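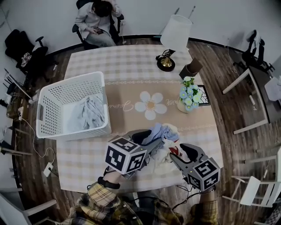

*Laundry sorting at a table dressed with a checkered cloth and daisy runner, with a lamp and flowers left in place.*

**Vekora and Stundum Announce Shared Laundry Table Program in Plostbridge**

*Program to offer table linens, baskets and printed guidance to residents of smaller homes*

PLOSTBRIDGE, September 2020 - Vekora, a supplier of household linens and storage goods, and Stundum, a home organization service, today announced a joint program to help residents of smaller homes manage their laundry without a separate laundry room. The Shared Laundry Table program will open to Plostbridge households in October.

The program is built on a simple premise. In many apartments, the largest clear surface is the dining table, and it is there that clean clothes are sorted and folded. Vekora and Stundum have prepared a set of goods and a printed guide that treat this as a regular use of the table. Participating households will not be asked to buy new furniture or to give up the lamps, flowers and photographs they like to keep on display.

Each household enrolled in the program will receive:

- One white plastic basket with perforated sides
- One washable tablecloth and one matching runner
- A 15-page printed guide to sorting, folding and putting away
- Access to a telephone advice line for the first 4 weeks

The guide was written by Stundum and is organized by room size. It recommends that the basket stand at one end of the table, with the pile to be sorted placed at the edge nearest the person working. Decorative items are grouped toward the opposite side, where they can remain throughout the week. Separate chapters cover shirts, bed linens, children's clothing and delicate items that should be laid flat.

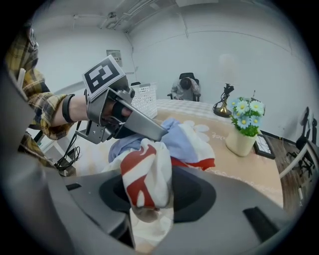
The guide also addresses the matter of shared space. A table used for laundry is often in a room where other members of the household are resting or reading, and Stundum advises keeping each session short. Its suggested limit is 60 minutes, including the time needed to carry folded items to their drawers. Larger loads may be divided between two evenings, with bed linens handled separately from clothing.

Vekora has selected the tablecloths in the program for ease of care. All are machine washable and are offered in light checks and plain colors. Runners are available in 3 patterns, including a floral design. Households that already own a suitable cloth may request a second basket instead.

The program will be run from Vekora's showroom on the ground floor of the Yu Building in Plostbridge, where visitors may examine the linens and collect their sets. Deliveries within the city limits are free of charge. Residents who live outside the city may also enroll - a delivery fee will apply and will be confirmed before the order is accepted.

Enrollment forms will be available at the showroom and by mail. Sets will be issued in the order in which completed forms are received, with one set per household. Replacement baskets and additional linens may be purchased separately at the regular showroom price.

**About Vekora**

Vekora supplies table linens, bedding and storage goods for the home. Its products are sold through its Plostbridge showroom and by mail order.

**About Stundum**

Stundum provides home organization services to individuals and families. Its work includes in-home consultations, printed guides and seasonal workshops on clothing care and storage.

**Media Contact**

Vekora Press Office
Yu Building, Ground Floor
Plostbridge

Printed copies of the guide are available to members of the press on request.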